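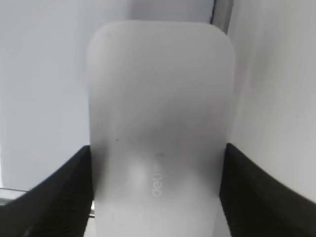
Stapler jams after 3 or 4 sheets

Posted in October by Yara Atallah
13 comments | 4 shares

I have a half-strip desk stapler, a Deli, bought for the front office. With two sheets it works. With three or four, one leg of the staple folds under before it goes through, and the next staple wedges behind it. I have cleared the channel with a paper clip and oiled the spring. The staples are 26/6, same as before, but from a new box. Is the stapler worn out?

hourani_supply

Check the staples before you replace anything. 26/6 gives the wire gauge and the leg length, 6 mm. It says nothing about how straight the crown is or how well the strip is glued. Push a strip in by hand and see whether it slides without rocking. If it rocks, try a strip from the old box.

Then look at the front of the channel under a lamp. The driver blade should come down square to the slot. A burr on the blade pushes one leg harder than the other and gives the fold you describe. A few strokes with a fine file (400 grit paper also works) will take it off. Remove the staples first.

Flasgate

Mine did this. Threw it out.

Zudham

Also look at the anvil -- the small plate in the base. On many models it turns between closed and open legs. If it stops partway, the legs miss the grooves. Press the button underneath, turn it until it clicks, and test on scrap.

Report a problem | Contact | Back to top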